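Ata da reunião de acompanhamento da recolha de exemplos -- projeto Triketti

Data: 28 de novembro de 2020
Local: sala pequena do laboratório Esgate, com ligação remota
Presentes: Dzintra Priedītis (coordenação), Sekar Oei (recolha), Austra Šimkus (dados), Valdis Ķēniņš (mecânica)
Ausente com justificação: Kristaps Kļaviņa
Redação da ata: Austra Šimkus

1. Ata anterior

Aprovada sem alterações. Ficou pendente desde setembro a revisão do guia de anotação, tratada no ponto 4.

2. Estado da recolha

Sekar Oei apresentou os números. Desde a última reunião foram gravadas 900 tentativas de preensão, das quais 200 ainda não têm etiqueta de resultado. Há 29 episódios marcados como inutilizáveis. A maior parte destes tem falhas de sincronização entre a imagem e o registo das articulações; nos restantes, o operador interrompeu a tentativa antes do fecho da garra.

Dzintra Priedītis perguntou se as interrupções deviam contar como insucesso. Depois de alguma discussão, decidiu-se que não: passam a ter etiqueta própria e ficam fora do conjunto de treino até haver opinião da Metance, que usa os mesmos dados para outra experiência.

3. Caixas e objetos

A recolha continua com as duas caixas metálicas lado a lado e transferência de uma para a outra. Sekar lembrou que a regra é trocar parte dos objetos ao fim de cada série de 20 tentativas e deixar os restantes onde caíram, sem os arrumar. Valdis Ķēniņš observou que em algumas séries os objetos foram repostos à mão em posições muito parecidas, o que reduz a variedade das poses. Os operadores serão avisados.

Discutiu-se a mistura de objetos. O grupo quer manter na mesma caixa peças de forma muito diferente, com ferramentas compridas ao lado de coisas achatadas e de peças transparentes.

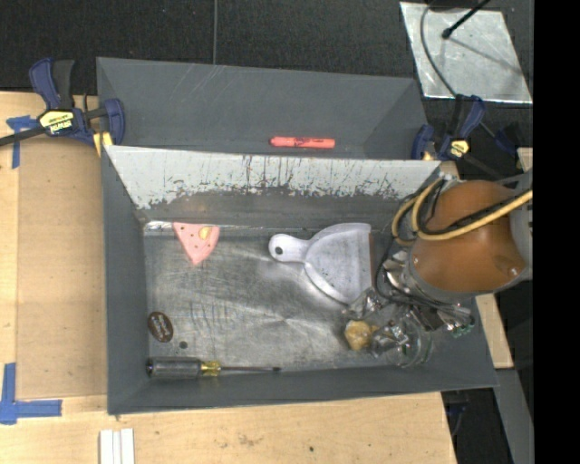
A pá de plástico claro levantou a questão do ponto de preensão. O modelo atual tende a propor o meio da superfície plana, e Sekar prefere que as demonstrações mostrem a pega e também o rebordo. Com a chave de fendas encostada à parede da caixa o problema é outro: Valdis quer exemplos em que a garra primeiro afasta a ferramenta e só depois a agarra. Austra Šimkus pediu que esses casos sejam gravados como um único episódio, com uma marca no momento em que termina o empurrão -- de outra forma o programa de importação corta-os em dois.

Os objetos transparentes continuam a ser os piores para a estimativa de profundidade. Dzintra propôs retirá-los por agora. Sekar e Valdis discordaram, e ficam no conjunto com uma etiqueta à parte.

Quanto às caixas, o fundo está riscado e dá reflexos. A tinta da parede divisória também está gasta na parte de cima. Valdis ofereceu-se para a repintar. Austra pediu que não se mexa em nada antes do fim desta fase, para que as imagens se mantenham comparáveis com as anteriores. Aceite.

Os grampos aos lados das caixas mantêm-se. Valdis vai acrescentar a verificação do aperto à lista de início de turno, juntamente com a posição da câmara fixa.

4. Guia de anotação

Austra apresentou a nova versão. Alterações principais: o sucesso só é registado quando o objeto é largado na caixa de destino; uma preensão dupla leva etiqueta própria, mesmo que os dois objetos cheguem ao destino; um objeto que toque na parede divisória e volte para trás conta como insucesso.

Dzintra perguntou pelo caso de um objeto pousado em cima da parede. Não estava previsto. Fica como insucesso até decisão em contrário e será acrescentado ao guia com uma imagem de referência.

Kristaps Kļaviņa tinha enviado por escrito um comentário sobre os nomes dos objetos, que variam de operador para operador. Foi aceite a sugestão dele de usar uma lista fechada. Quem introduzir um objeto novo acrescenta-o à lista antes da primeira gravação.

5. Decisões e tarefas

Sekar Oei: avisar os operadores sobre a reposição manual; gravar uma série dedicada à preensão pela pega e pelo rebordo.
Austra Šimkus: etiquetar as 200 tentativas em falta; criar as etiquetas de interrupção e de preensão dupla; fechar o guia.
Valdis Ķēniņš: atualizar a lista de início de turno; rever os cabos junto ao punho do braço.
Kristaps Kļaviņa: preparar a lista fechada de nomes.
Dzintra Priedītis: contactar a Metance sobre os episódios interrompidos.

6. Outros assuntos

Valdis perguntou se há orçamento para um segundo par de dedos de garra. Dzintra vai verificar e responde por correio eletrónico.

A próxima reunião será marcada depois de fechado o guia de anotação.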